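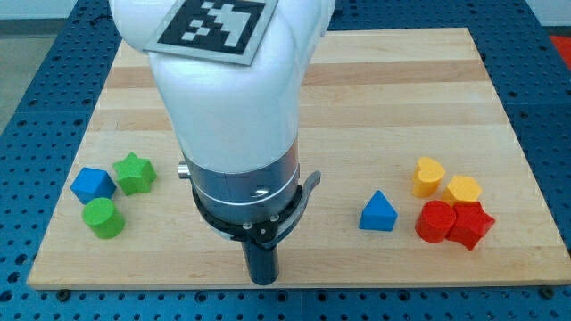 Cell 2, arm over the butcher-block board, blocks out.

Block Sorting Cell, Monthly Walkaround
Date: 9/15/25
Filled in by: Graça Calado
Second pair of eyes: Slamet Wijaya
Last full service: May (Hestberg did it, their sheet is in the blue binder)

Marks I use: OK, WATCH, FIX. If I write WATCH it means come look at it yourself next time, don't just copy my answer. Derek, I'm looking at you!

BEFORE TOUCHING ANYTHING

1. Arm stopped, brake on, pendant hung on its hook
OK. The hook is new and it's a big improvement (the old one let the pendant slide off every time the door banged).

2. Emergency stop, both buttons
OK. Pressed each one with the arm creeping at slow speed. The button on the door side takes a firmer push than the other one. It did the same in May and Hestberg were happy with it, so I'm leaving it alone.

3. Door switch
OK. Opened it mid-move, arm stopped, had to reset from the pendant before it would go again.

4. Floor clear, no cords across the walkway
FIX, then OK. Extension cord from the vacuum was lying right where you step in. Coiled it up and put it back on the wall. Please, please put it back on the wall.

TABLE AND BOARD

5. Board bolted down at the front corners
OK. Black bolts left and right, both snug. I put a wrench on them and neither one moved. I also leaned on the board with my whole forearm, which isn't in the procedure but I trust it more.

6. Board surface
OK. Ran my palm over it both ways, no splinters. There's a bit of roughness I can feel with a fingernail along one of the strips. Slamet thinks it's just grain. I'll go with grain.

7. Table holes free of junk
WATCH. Those little holes in the blue top eat everything. I vacuumed and got out a washer, some sawdust and half a zip tie. The washer doesn't match anything on the gripper, I checked, so I think it came off somebody's cart.

8. Blocks in usable shape
OK. Looked over the stars extra carefully because the points get dinged first. Wiped them all with a dry cloth. Vitória asked if we could use the spray cleaner from the kitchen and no, sorry, it leaves a film and then the blocks slip.

9. Blocks laid out for the test
OK. Blues and greens to the left, the lone blue triangle and the yellow and red ones to the right, open space in the middle for the finger to come down. The red star and the red cylinder are set close together on purpose. If the arm can nudge one without making a mess of the other I call that a pass.

WRIST AND GRIPPER

10. Silver wrist ring
OK. No play when I twist it by hand. Wiped off a smear of grease and checked again after the test run, still clean.

11. Small knob on the side of the wrist
OK. Finger tight and then a touch more. Do not use pliers on this! Derek did once and we waited on a replacement from Jeteser for what felt like forever.

12. Flange screws
WATCH. All seated, but one of them took a little turn before it stopped. Not much. I put a paint pen line across the head so we can see next month if it has moved. If the line is off, stop and call Tomás before running anything.

13. Black finger, straight and tight
OK. Held the square against it from the front and from the side. Straight both ways. The tip has a shiny spot from rubbing on wood but it isn't worn down enough to bother about.

14. Gray curved finger
OK. No cracks at the bend that I could find, and I went over it with the flashlight. It does stick out past the flange, so keep your sleeves out of there when you reach over to move a block. I've snagged a cuff on it myself.

15. Gap between the black finger and the board at the park position
FIX, then OK. The feeler gauge wouldn't go under, so the park height had crept down. Raised it from the pendant and saved it. Wrote the old value and the new one in the log. Slamet checked that it really saved by powering down and back up, good thing too, because last time I forgot to press the second confirm and spent a whole afternoon wondering what was going on.

MARKER TAG AND CAMERA CHECK

16. Black and white tag on the arm
OK. Flat, no corners lifting, no fingerprints. If a corner ever does come up, don't press it back down and carry on. Peel it, clean the casing, put on a fresh one from the Skalstead envelope and redo the calibration. I know it's a pain.

17. Tag picked up by the tracking
OK after the lights were turned up. With only the back row of lights on, it dropped out a few times in a slow sweep. With everything on, no dropouts at all. So all lights on for tracking runs, even if it feels wasteful.

TEST RUN

18. Slow push routine, 9 passes
OK. It finished all of them, and the finger never touched the board. On one pass the triangle tipped over, but the routine kept going the way it's meant to.

19. Full speed, up to 90 degrees on the wrist turn
WATCH. It made the turn fine, but I heard a faint tick near the end of the travel. Slamet heard it too, so I'm not imagining things. Could be the cable sleeve brushing the casing. I moved the clip up a bit and the tick got quieter without going away.

20. Hour meter
Reads 700 since the May service. Azevedo wants that number on every sheet now, so don't leave it blank.

LEFT TO DO

Tomás: cable sleeve and that tick, whenever you have the cell free. I'd like to be there if you can stand the company.
Derek: order flange screws, we're down to the last bag.
Vitória: more dry cloths, the plain kind, they keep wandering off to the kitchen.
Me: sand the rough bit on the board if it gets any worse.

Cell is fine to run at slow speed. Full speed is OK for short runs with someone standing at the pendant until Tomás has been by.

G. Calado

Added later, from Slamet: paint line on the flange screw still lined up after the afternoon run. Tick still there.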